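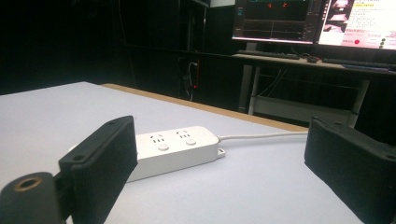

Gripper build at the Rurnton shared workshop: visit notes

Rurnton is a members' workshop on the upper floor of a former seed warehouse, reached by an outside stair that is steeper than it looks. I went in December to see how far its hand-held gripper project has got. The group opens its doors to visitors twice a year, from two in the afternoon until the last bus, and this time most of the afternoon was given over to the one tool.

The project is called Junenier, after the street. It is a two-finger gripper on a handle, with a camera looking out along the fingers. You carry it in your hand, pick things up with it, and the recording is used afterwards to train an arm to do the same job. The arm is a separate build and was not part of the visit.

The fingers

Both fingers are matte black blocks, screwed on through small holes in the face. The group prints them in the workshop on a machine in the back corner. The inner faces have shallow vertical ridges, which are simply the way the part comes off the printer; an earlier pair had been sanded smooth and let go of anything glossy. The current pair is left as printed.

The blocks are thicker than I would have made them. The first version was a slim finger with a hooked tip, and it bent by 2 mm at full squeeze. This does not sound like much, but the tips then met at an angle and small objects rolled out of the bottom. The group tried more infill, then a different orientation on the bed, then gave up and doubled the section. The penalty is weight at the wrong end of the tool. After ten minutes of holding it I could feel this in my forearm.

A finger takes 92 minutes to print at the settings in use. They keep spares in a biscuit tin, sorted left and right with a paint pen, and a broken one can be changed with a single hex key without taking the tool off its cable.

Opening and closing

The stroke is wide enough to go round the body of an ordinary mains extension, which was one of the test objects on the table. A trigger in the handle pulls both fingers in together through a pair of racks and one pinion. I was allowed to take the spare handle apart. The racks run in plain printed channels with a smear of dry lubricant. There are no bearings in it at all, and there is some play as a result, mostly side to side.

I asked about the play. The answer was that it matters less than expected, as the person holding the tool corrects for it without thinking. Whether the arm will do so is another question, and one they have not reached.

The return spring comes from Damgaard, a small supplier that sells them in bags of 20. The listed rate is on the stiff side for this use. Two members had fitted a softer one from a scrap drawer and preferred it, and there was a mild difference of opinion on this during the tea break. I tried both. The softer spring is easier on the finger, but the jaws are slow to open fully when the channels are dusty.

The test table

Trials are done on a white table with a strip of wood along its edge. The objects used are household ones: a power strip, mugs, a roll of tape, a folded tea towel, a set of measuring spoons on a ring. Each is put down at a different angle for every run.

The power strip is the most awkward of them. It is long, so a grip taken near one end lets the other end drop. The cord adds a pull of its own, and the direction of the pull changes with how it has been laid out. White plastic on a white top is also poor for contrast. The lighting over the table is better than the lighting in the rest of the room, but the object's outline is still weak where the side of the housing meets its shadow.

I made 16 lifts with the strip, under instruction. The ones that went well were gripped across the narrow width, near the middle, with the tool tipped slightly forwards. In the ones that went badly I came in too low and the finger tips touched the table before the trigger was fully pulled. The tips mark the table when this happens. The marks have to be cleaned off with a damp cloth before the next run.

Computers and wiring

Recording is checked on the machines at the desk beyond the table. The software is a mixture of things found online and scripts written by members, and its documentation consists of a text file with commands to be pasted in order. One of these no longer works and has a line of hyphens through it. Start-up took two attempts. On the second, the plot for the jaw opening came up inverted, and it was left that way for the rest of the session.

Jaw opening is read by a small sensor board from Britham, mounted inside the handle. It needs setting to zero each time the fingers are changed. The procedure is to close the jaws on a piece of card, press a key, and open them again. Skipping it does not produce an error message, only wrong numbers, and one earlier batch of recordings had to be thrown out for this.

Cable routing in the handle is the weakest part of the build in my opinion. The lead leaves at the bottom without strain relief and is held by a cable tie through a hole that was meant for a screw. A proper clamp has been drawn. It was on the print list for the evening, behind a set of shelf brackets.

Practical points for visitors

There is no charge, but a tin for material costs stands by the door. Bring your own mug. The stair is unlit after four. Visitors can handle the tool if they sign the tool book first, and long sleeves should be rolled up, as the gap behind the trigger catches cuffs.

Drawings for the fingers and the handle can be copied at the desk on to your own memory stick. The handle file in the main folder is the old one with the narrower trigger. The current one is in the folder marked "new 2", along with the clamp.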